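Vadimard kitchen table, notebook entry: sorting out the ketchup

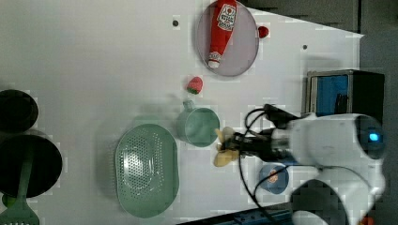
Page last changed: September 22, 2024

Long session today, two laptops, one arm, more opinions than chairs. Writing it up while the log is still open, as the previous entry reads "gripper bit odd, see notes" and there are no notes.

Where we are. The task for the Bedus round is still "clear the table": every food item into the dish the card names, no dish moved more than a hand's width, nothing on the floor. The rules run to 18 pages and most of that is about what counts as the floor. Our entry is still called Vadimard, after a vote I lost.

Layout for today was the untidy one, with the ketchup bottle lying across the oval plate. We had been standing it up. The rules say items may be presented "in any stable pose", and a ketchup bottle's favourite stable pose is flat on its side. So, on its side it goes from now on, and anyone caught standing it up to make the numbers look better can do the cable ties for a month.

Results, such as they are:

Strawberry: fine. It has been fine since January. I would like it recorded that we can pick up a toy strawberry from almost anywhere within reach, and if the final is a strawberry final we shall walk it.

Small red round thing near the plate: the card calls it a tomato, the label file calls it a cherry, and the detector calls it ketchup whenever the bottle is close by. That last one cost us most of the first hour. The detector sees red next to red and draws one generous box around the pair, the planner aims for the middle of the box, and the gripper closes very neatly on the rim of the plate. Changed the label file to "tomato" throughout. Did not fix the box.

Measuring cup: better. The pale yellow fingers want to come in from the side with the handle, and the planner wants to come straight down because straight down is shorter. Put in a penalty for straight down. It now comes in at a slant, like somebody trying to leave a party.

Colander: we are not meant to pick it up, only to put things in it. Pale green cup beside pale green colander is hard on the depth step, and the holes give a sprinkle of nonsense readings which the filter then smooths into a gentle hill. There is no hill. Turned the smoothing down by half and the hill went away, along with part of the rim. Left it at three quarters for now.

Black pans: too near the edge of the workspace. The arm can get there but the elbow goes somewhere I don't care for. Suggest we shift both inward before the next set of runs and write down where they went this time. Tape marks, please, in a colour other than white. The table is white. We have been through this.

Training data. We had 1,451 usable grasps before today and 263 new ones went in, all from the untidy layout. The target we set ourselves was 2,000 and it no longer looks silly. Please do not make up the difference with strawberries.

Cables. The loops round the wrist are still too long. One of them brushed the cup on a slow approach and the log put it down as contact by the gripper, so there is at least one "successful touch" in there that was made by a cable. I have marked it. Shorter loops pull at full stretch, longer ones sweep the table, and the length that does neither is sold by Retidora in packs far bigger than we need. Ordered a pack anyway.

Speed. Ran the whole afternoon at the slow setting. Tried the fast one once, with everybody standing back, and it did exactly what the slow one does but with more conviction, plate rim included. Back to slow until the red box business is sorted.

Matubbar came up again. Their team's write-up has the arm choosing which item to take first by how much clear space there is round it, and leaving the crowded ones until the end. I was rude about this last term and would now like to steal it. With the bottle on the plate and the tomato next door, taking the easy things first would at least give us some points before the trouble starts.

To do, in no order anyone will follow:

Split the red box. Try cropping tight and running the detector a second time.
Tape marks for pans and plate.
Cap end or base end for the bottle? Currently it picks whichever is nearer, and the cap end is narrow and slips. Try the thick end only.
Check whether the blue bowl counts as a dish. The card says "dish or bowl", the scoring sheet says "dish".
Charge the spare laptop. It was at nothing again.

Arm parked, log saved under today's folder, second drive has the copy.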